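Garment handling task keeps dropping the shirt, help please!
Posted in Student Robotics > Club projects

Doaa Ouazzani
Hi all! I mentor the robotics club at Purnton and we've picked clothes on hangers for our December project. The kids love it, way more than the block stacking we did last term. We've recorded 222 demos so far and the policy reaches the clothing nicely, then closes too early and grabs air, or gets one layer and lets go. Thin T-shirts are the worst. Do we need more demos, or different ones? We could get to 500 if everybody stays late a few times.

Ignacio Bermúdez
What a fun project! I'd go for different ones. Our team had 274 demos and nearly all of them started from the same spot, so the thing fell apart once the rail was moved a bit. Shift the rail, swap the hangers, change who's holding the grippers (my left-handed students made a surprising difference). Also slow down right before the fingers close. Kids rush that part!

Abdelghani Erraji
more data. we did 528 and it was fine

Eftychia Giannakopoulos
Agree with Ignacio. Start with something thick, get that working, then bring in the T-shirts. And throw out the fumbled demos, even if it hurts. We kept ours in the first year and the arm learned to fumble beautifully.

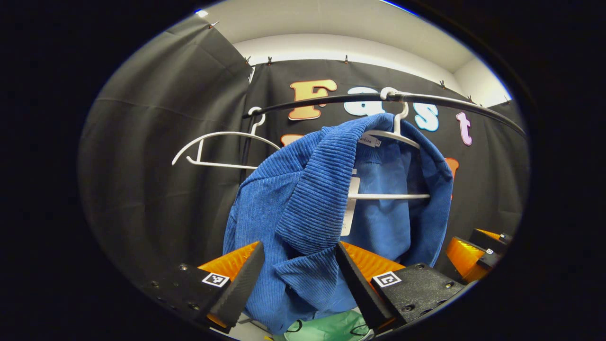

Where on a garment should students grip it while it's still on the hanger?

Try the lower edge first, with both fingers well past the hem so they catch the full thickness of the cloth. Keep clear of the collar until the group is comfortable, as the hanger hook gets in the way up there.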